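Two weeks with the Koston hand grippers

2025-10-15

I said in July that I would write something once we had used both sets of hand grippers for long enough to have an opinion. We have had the Jendon pair since the summer and the Koston pair for two weeks, so this is as good a time as any.

Both are the kind you hold and squeeze, one in each hand, and the recordings go towards teaching the arms later. Naomi Makori did most of the Jendon sessions and I did most of the Koston ones, so some of what follows may just be the difference between her hands and mine. She is left-handed and I am not.

The Jendon is the lighter of the two and you notice it by lunchtime. The trigger has a short pull, and with anything soft it is easy to close too far. I crushed a good few paper cups before I got used to it. The Koston has a longer pull and a stiffer spring. It is slower to work with, but I could stop the jaws where I wanted them.

Two-handed jobs are where I changed my mind. I had expected to prefer the Jendon for everything. Then we started on flat things held between both grippers, and the Koston jaws kept their hold on a thin edge much better when I tilted it.

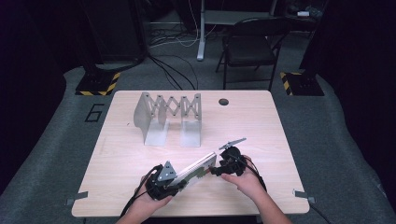

Both grippers on the long board, with the lattice stand at the back of the table.

I did 41 goes with flat pieces on each pair. With the Jendon I dropped 17. With the Koston I dropped three, and two of those were me catching a cable with my elbow. It isn't a proper test, as I did the Jendon ones first and was surely better by the end.

Cables are my main complaint with both. I now run them down the outside of each forearm before I start, and that helps a bit. Gobnait Nic Aodha has tried a Velcro loop at the wrist and likes it. I found it pulled when I reached across.

The software side is about even. Isia reads both pairs without any fuss, though the Koston needs setting to zero again each time you unplug it. I forgot this once and lost a morning's work, 27 recordings, all with the jaw width wrong from start to finish.

We are keeping the Koston pair on the table for now and the Jendon for small, light things. The softer jaw pads from Ó Riain are on order and I want to try those on the Jendon before we send anything back.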